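Budgeting for the second arm: a thread on what we're buying for the Petley bench before July.

1/ Sorting small goods into the blue bin is the job we're costing. Wallets are the awkward ones.
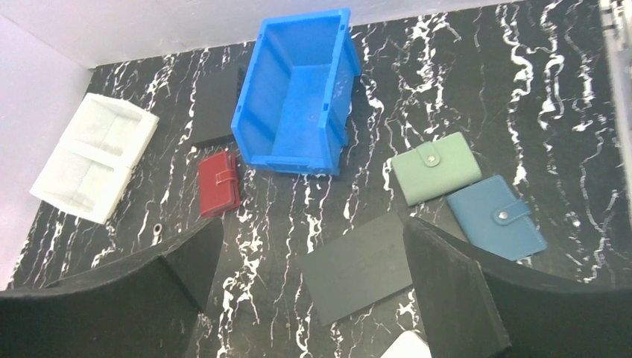 2/ The arm is the easy line. Peltau quoted the same price as last year and will hold it until Friday. Everything around it is where the money goes.

3/ Finger pads. They wear, so they go under running costs this year. I've put down 39 a set and 200 for the year, with a set left over if we're careful.

4/ Wrist camera: 300, cable included. Grornov do a cheaper one but the lead time is too long for us.

5/ Bins and trays come out of petty cash. Buy more of the ones you already have, or you'll be teaching new positions all week.

6/ Spares and fitting: 2000 set aside. Last time we left fitting out and had to ask for it later. Not doing that again.

7/ Still waiting on Darwish for the service contract. If it covers call-outs I'll move some of the spares money over. Will add the figure to this thread when it comes in.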